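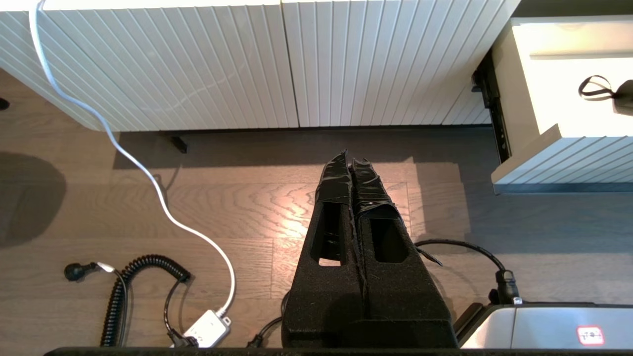
Mohandas Iyer asked in the comments on my August roundup whether a ribbed front is a pain to keep clean, and said he would buy a low white cabinet tomorrow if someone could tell him it isn't. I have had the Tolton low cabinet for eight months now, so I can answer that and a few other things.

Cleaning first. Flat doors take one wipe. Grooved doors take longer, and a cloth alone does not do it. Dust settles in the grooves and a damp cloth pushes it into the corners, where it turns into a gray line. What works is a soft dry paintbrush, the two-inch kind, run along each groove from one end to the other. I do the doors every other week and it takes less time than the dishes. Kitchen grease would be another matter. I would not put this near a stove.

Price and delivery

I paid $438 including delivery. It came 11 days after I ordered, in three boxes. The largest one is too heavy for one person on stairs. One corner of that box was crushed but the panel inside was fine. The drawer hardware was in a bag taped to the underside of a panel, and I spent a while looking for it in the wrong box.

Assembly

Plan on an afternoon. The instructions are all drawings and step 9 is drawn from the back without saying so. I put one panel in the wrong way around and had to undo four screws. Pilot holes lined up everywhere except at one hinge, which needed some force.

The drawers go on metal slides. Put the slides in loosely, hang the drawer, check that it runs straight, then tighten. If you tighten first, as the drawings show, the drawer rubs on one side. Mine rubbed for a week before I took it out and started over.

The feet are small and the cabinet sits low. A vacuum head does not fit under it. A flat dust mop does.

Daily use

I keep board games, tablecloths and the router in it. The router was a mistake, as the signal in the back bedroom dropped, and it now lives on top. There is no cable hole in the back. Padmavathi Alva wrote to say she drilled her own with a hole saw and put tape over the spot first so the finish would not chip. I have not tried it.

The doors have stayed level. One needed a turn of the hinge screw in the second month. The drawers do not have a soft close and they bang if you push them with a knee. I stuck felt dots on the inside corners and that helped.

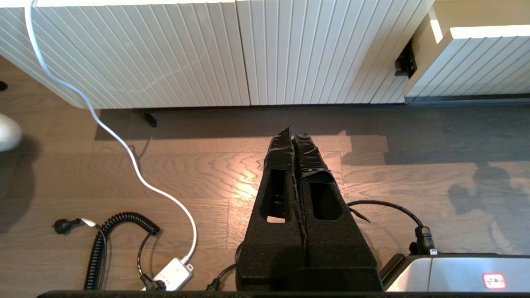

Left end of the cabinet, with the fluted doors in daylight.

White finish

No yellowing so far. It does show scuffs near the bottom, mostly from shoes. A melamine sponge takes them off but it also dulls the finish if you press hard, so go lightly and try it somewhere out of sight. Coffee wiped up right away left nothing. Red crayon took two tries.

Compared with the others

I also looked at the Drukholm, which was $372 when I checked. It has flat doors and is taller. The store model had a wobble when I leaned on it, and the drawers stopped halfway out. For plain storage in a hall or a spare room I would save the money and get that one. Siliņa makes a nicer cabinet than either, but it ships only in one width and that width did not fit my wall.

Good

Doors stay lined up
Drawers open far enough to reach the back
Easy to wipe on top

Not so good

No cable hole
Fluting needs a brush
Drawers bang shut
Step 9

I would buy it again at this price. I would not pay much more for it. Tolton sells a matching tall unit, and I have not seen that one in person, so please don't ask me about it yet.

Erdal Karabulut
October 7, 2026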